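4.2 The bed as a sorting surface

Households in the Kikurano survey own wardrobes. They also own beds, and the bed wins. Of the 14 homes we visited, only 2 put clean laundry away without laying it out on a mattress first, and one of those had a bunk.

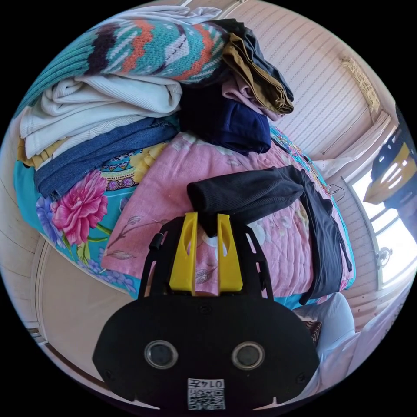
Folding manuals assume a table: flat, plain and at hip height. Camenzind's procedure goes so far as to specify the table. A bed is soft, low and usually dressed for company, and the folder works around all of it. In Figure 5 a pink flowered quilt stretches up toward the folded clothes, with a turquoise bedspread of much louder flowers beside it, and the black ribbed knit is the one piece on the move. Dark knits gave our coders the most trouble. A black sleeve on a black body is a matter of faith, and two coders of different faiths produced most of the disagreements in the Plekus set (1039 garments).

Figure 5. Clothes on a bed, bedroom session.

We call a garment "parked" when it is laid out at full length with no fold begun. Parking takes up space that the finished pile will want later, a conflict most folders settle by moving the pile.

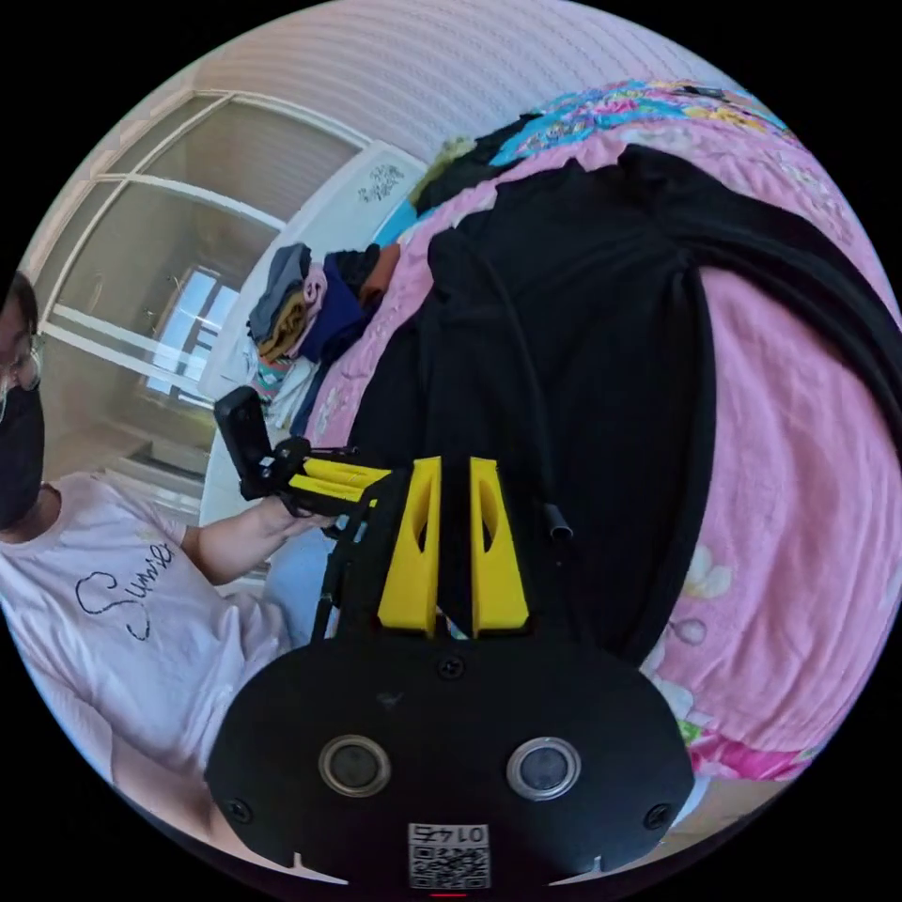 Kesero, 13 October 2022

Field note, Z. Kettani. Large black garment lying diagonally across the bed. Folded pile beyond it, grays and navy with some orange and pink. Coded as parked, under protest.

Contact: Zineb Kettani, Kesero | Back to top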